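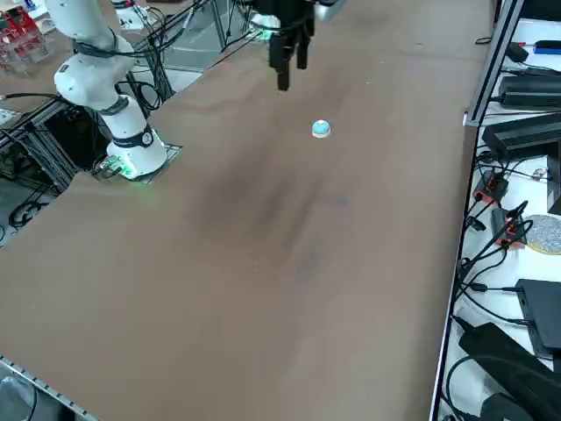
Bouchra Shehata wanted to know what it would do on a night shift with the loading door open and the dust blowing in, and she asked it before the man from Stollex had finished his welcome. He said that was a very good question. He said it again at the end, when she repeated it.

Nine of us went over to the Stollex open day in March, on the early bus, to see the arm that management has been talking up since the fall. The program called it the Saber cell. It is a white arm on a gray plate with a two-finger gripper, set up on a brown table, and for most of the morning its job was a light-blue dome with a white base, small enough to lose in a coat pocket. Pick it up, move it over, put it down. Our line packs mixed cartons. There was one item on that table and a lot of bare surface around it.

The talk came first. According to the slides, the cell had completed 2,215 picks in the run-up to the open day, and 1,537 of them went through without anyone touching it. Several people near the front nodded at this. I did the subtraction on the back of my program and got 678, and I would like to know what happened on those. The presenter said "assisted" covers a range of situations. He did not have the range with him but offered to send it on. As of this writing it hasn't come.

Then the demonstration. We stood along the rail and watched it work for 40 minutes, with two breaks for what was called retuning. When it goes well it goes well, I'll say that. The fingers come down straight, they close, and it doesn't fumble the way I expected. It is also slow. Amr Mahrous timed a few cycles on his phone and wouldn't tell the Stollex people what he got, though he told the whole bus.

What interested me more was the bench down the side of the table. Power supplies, adapters, little red-and-black units wired to each other, black cable looping over everything. In the brochure the cell stands on a clean floor with a plant next to it. Somebody has to know what all those wires do at three in the morning, and the training plan we were handed gives that subject half a page. I asked who would be on call. The answer was Omau, the service contractor, with a response time "to be agreed."

There was a second session after lunch on Skastasar, the scheduling software that goes with the arm. It was all screens and I can't report much, except that it wants every item in the warehouse to have its own entry before it can be handled. We carry 841 lines at present, and a good number of them change packaging twice a year. Entering them was described as a one-time task.

I am not against the thing. If it takes over the bottom-shelf lifting I will shake its gripper. But a dome on a table is a long way from a torn sack of pet food, and we should see it try the sack before a decision is made.

Bouchra has asked for a return visit with a box of our own stock, picked by us. Stollex says they are open to it in principle. If you want to put something in the box, leave it at the dispatch desk with your name on it – nothing perishable, please.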